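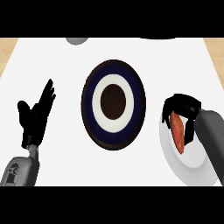
Search the forum Go
Posted in November by grayscale_gus

Keyer eats the lower third whenever the Terotell output is set to 10-bit

I run graphics for a small regional sports channel, which is a grand way of saying I sit in a van and type surnames. We moved to Comska for the live graphics last season, with a Terotell card doing fill and key out to the switcher. In 8-bit all is well. The moment I switch the output to 10-bit, the soft edges on the lower third go crunchy and the drop shadow turns into a dark outline, as if somebody had gone around the name with a marker pen.

What I have tried so far: new cables, old cables, a different pair of inputs on the switcher, restarting everything in the order the manual suggests, restarting everything in the order I felt like. The full-screen graphics look fine. Only things with transparency suffer. The template is the stock one with our colors dropped in.

Support has had my ticket for 5 weeks and has so far asked me twice whether the van is plugged in. It is.

trerora_refugee
8:40 pm

Sounds like premultiplied versus straight alpha. If Comska is sending a premultiplied fill and the switcher thinks it's straight, the switcher multiplies it by the key a second time, so every semi-transparent pixel comes out too dark. Full-screen stuff has no semi-transparent pixels worth mentioning, so it looks innocent.

Why it only happens in 10-bit: the output profiles are stored separately for each format, and the alpha setting lives inside the profile. So you probably fixed this once in 8-bit, a long time ago, and forgot. I did exactly the same thing when we came over from Trerora and lost most of a volleyball match to it.

Go to the output profile, pick the 10-bit one, look for "Fill type" and set it to match your switcher's key setting. On the switcher the button is usually called "Pre-multiplied key" or some shortening of that which makes it look like a plumbing part. Change it at one end only. If you change both you will be back where you began, with less patience.

While you're in there, check that key range is the same at both ends too. If one is full and the other is legal, your solid areas will go very slightly see-through, and a viewer will write in.

VanDwelling
10:15 pm

just buy the Jibrin box, does it all in one unit, never had a problem. 899 when I got mine, think its 1,000 now

keyandfill
7:05 am

The Jibrin box has the same setting, on page 159 of the manual. I have met it.

Agree with trerora_refugee on the cause. One addition: after you change the fill type, take the template off air and reload it. On my version of Comska the change doesn't reach anything that is already cued, so you'll stare at the same ugly shadow and decide the advice was wrong. To test it, make a plain white bar at half opacity and key it over a white background. If it stays white, you're matched. If you get a gray bar, flip it back.

grayscale_gus
4:30 pm

Fill type, 10-bit profile, set wrong. Reloaded the template and the shadow is a shadow again. I have updated my ticket to say so, and they've asked if I could rate the support I received.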